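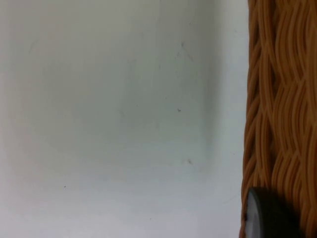
Endar traces gripper fault to a worn cable, shares full log with other labs

Starnidthorpe, Thu 21 October. Endar has found the cause of the grip fault that stopped its basket-lifting trials, and the team is thrilled to be able to publish the whole record along with the fix.

The fault showed up as a false "closed" signal. The controller believed the fingers had a firm hold on a basket rim when the grip force was well under the set level, and the arm went ahead with the lift. In 3867 logged lifts it happened 19 times, and three of those ended with a basket dropped onto the table. There were no injuries. Lifting work stopped the same day as the third drop.

Finding the cause took patience! The team first suspected the woven rims, which give a little when squeezed, and spent weeks changing finger pads and closing speeds. None of it made a difference.

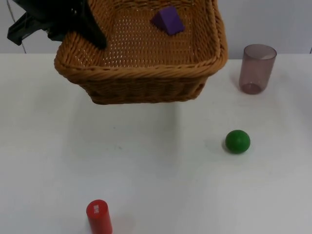

Basket lifts with a block inside turned out to be the most useful test, as a shifting load makes a weak hold show up sooner in the force readings. Those runs pointed away from the rim and toward the signal cable, where one conductor had worn through its coating at the wrist bend. With the arm in certain positions, it shorted and sent the false reading.

The repair is a new cable with a wider bend, plus a software check that holds the arm still until force and finger position agree. A 60-hour soak test at the Wimville site produced no false signals.
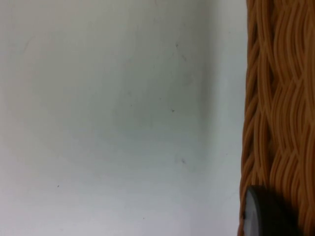
Anneliese Sauerland said she was glad to see the failed lifts published along with the good ones, and asked that the cable be inspected on a fixed schedule from now on. Endar has agreed, and the first inspection is set for January.

Labs using the Krawczyk wrist mount with the original cable routing should check the bend for wear before their next run. The logs, wiring drawings and updated software are free to download from the Endar website.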